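2 April 2024

Five of us from the Dustden fundraising group went to the open day at Skundstead, the children's rehab center our bake sales and sponsored walks pay into. Sadia Hayat met us at the door and showed us the family rooms first. Each one has a fold-out bed and a small fridge, and parents can stay free of charge.

Last September we sent $3000. Of that, $700 went on bus fares for families and the rest on the hydro pool hoist. Vivek Semwal, a physical therapist, let us try the hoist controls.

Lunch was soup and rolls.

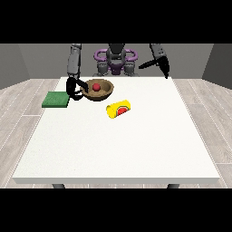

*Simulated robot and white table.*

Our next target is $1000 for the sibling playroom. Orysia has the sponsor forms.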